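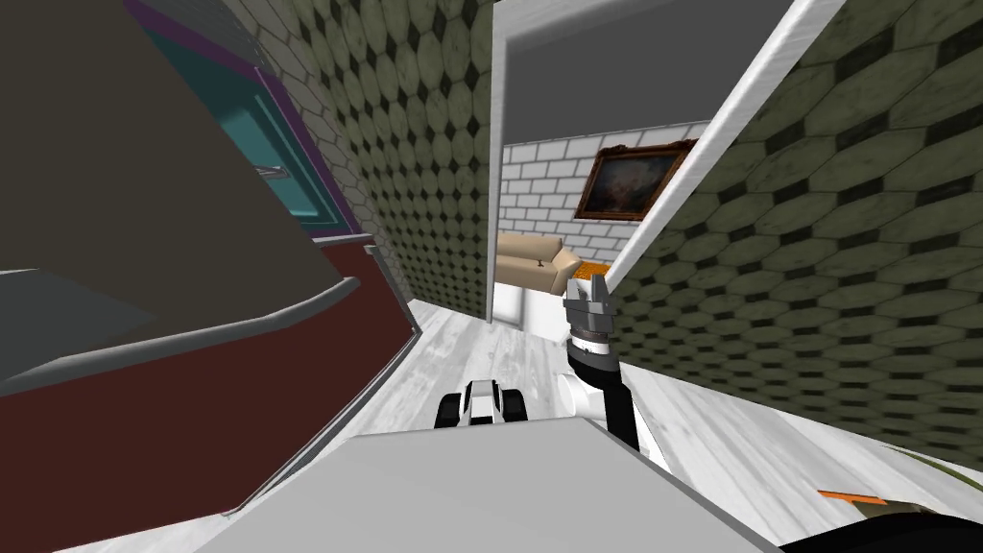
Nawal El Fassi said the wrist was never the problem. The trouble with Hamow, the two-armed household robot that Nirnel runs in simulation, was in the joint file that tells the software where the wrist is supposed to be.

Nirnel took the Hamow model out of its nightly runs in August, when the right arm began stopping short of its targets. The company put it back on November 22, 2018, with a new setup procedure and a new rule on who may edit the file.

The model works in rendered homes, moving through corridors and doorways with a gripper on each arm. It had logged over 867 hours in those rooms when the errors were noticed. Staff first suspected the room maps, which are supplied by Tratard, and went through them for two weeks without finding a fault.

The cause was an old zero offset. Someone had copied the left arm's values across to the right arm during an update, and the reach was wrong from then on. A check of 2898 saved poses showed the same error in every one that used the right wrist.

Under the new procedure, both arms are driven to a fixed rest position before each run and the joint readings are compared with a reference sheet. The grippers are then opened and closed three times at low speed. If a finger ends up out of line with its partner, the run does not start. The whole routine takes 60 seconds of simulated time.

Operators also look through the rendered camera views before they sign off. Views from close to the gripper are the ones they use to compare finger position with the arm link behind it. 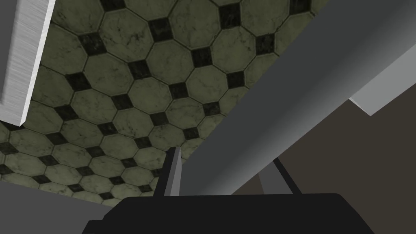

One operator asked why the check could not be left to the software alone, and was told that it may be later on. For now a person has to open the views and enter initials in the log.

The joint file itself is now locked. Changes go through Ragab, the contractor that built the original arm model, and each one is tested on a copy before it reaches the nightly runs.

The left arm's values were not changed. Nirnel plans to apply the same procedure to the mobile base, whose wheel settings were last reviewed when the model was first installed.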